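Course notes, unit 5: Gathering examples by hand for a learning system
Notes prepared by Mervyn Bramwell for the practical course of Maureen Hartley

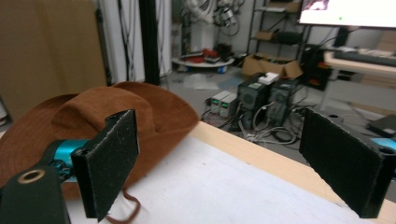

Figure 5.1. A suede hat with the hand-held gripper, fingers open, the left one in front of the crown.

5.1 What we want from one example

In unit 4 we trained a small policy from examples which other people had recorded. In this unit you record them yourself. One example, which we call an episode, is a short recording of one person doing one task once with the hand-held gripper. The recording holds the camera images, the path of the gripper through space, and the opening between the two fingers at every moment. The learner gets nothing else. If you decided to go left for a good reason that is not in the images, the learner can not find this reason.

Please read the last sentence again before your first session. Most bad episodes in the Oria set from last year were correct movements, but the operator looked over the gripper and used information that the camera did not have.

5.2 The task

The task for this unit is called Dostia in the file names. The operator takes a soft object from the table, moves it to a goal position and releases it. We begin with hats, and later in the unit we add cloth bags and gloves.

A hat looks easy but it has several difficulties. The crown gives way when you press it, so the finger opening at contact is not the same in each episode. The brim is wide and it can hide the goal position from the camera. Some hats have a cord, as the one in Figure 5.1, and the cord may lie on the table in a different curve each time. We do not remove the cord and we do not arrange it. It is part of the variation which we want.

The fingers have foam pads on the inner side. Foam forgives small errors of position, and this is good for the operator, but it also means that you feel less through the handle. Close slowly until the crown begins to change its shape, then stop. A strong squeeze makes a fold in the crown and the fold stays for the next episodes.

5.3 Procedure for one episode

1. Put the hat on the paper in a new position and a new rotation. Use the position list, do not choose by feeling.
2. Hold the gripper open at the start height for one second.
3. Press record.
4. Approach from above, with one finger on each side of the crown.
5. Close, lift, move, lower, open. Make no pause longer than needed.
6. Move the gripper up until the whole hat is free from the fingers.
7. Stop the recording and give the label: good, failed, or repaired.

"Repaired" means that the first grasp was wrong and you corrected it inside the same episode. Do not delete these. For the Pearce baseline we use only the good episodes, but in section 5.6 we compare it with a policy that saw the repaired ones also, and the difference is quite large for soft objects.

5.4 How many, and how different

Each group records 111 episodes. Together with the shared set this gives us more than 1,000, enough for the small network of unit 4. The number alone says little. A group which leaves the hat in the same place has in practice one episode and many copies of it.

The position list has 52 start positions. Go through it once completely, then a second time with the hat rotated, and use the remaining episodes for positions where you had a failure.

Background is a harder question. Our room is full of shelves, cables, computers and a monitor, and these appear behind the table when the gripper is tilted. Students often ask if we should hang a plain sheet there. We do not, for two reasons. The policy will be tested in a room with things in it, and a policy trained before a plain sheet tends to fail when the sheet is gone. On the other hand, if the same shelf is always visible when the hat is on the left, the network may learn the shelf. For this reason please change your standing side after every 30 episodes.

5.5 Checking the data

After the session open the episodes in Wandis and look at each one at double speed. Check these points:

— The finger opening changes in time with the images. A delay here is the most common fault.
— Both fingers are visible at the moment of contact.
— The path has no jumps. A jump usually means that tracking was lost when the brim came close to the camera.
— The label agrees with what you see.

If the opening is delayed by the same amount in all episodes, do not record again. Write the delay in the session sheet and we correct it before training.

5.6 For the next meeting

Bring your session sheet and two episodes that you were not sure how to label. Groups that share a gripper should agree on the hours between them; the room is open until 6 p.m. The comparison with the Pearce baseline will be done together in class, so it is not necessary to train anything before.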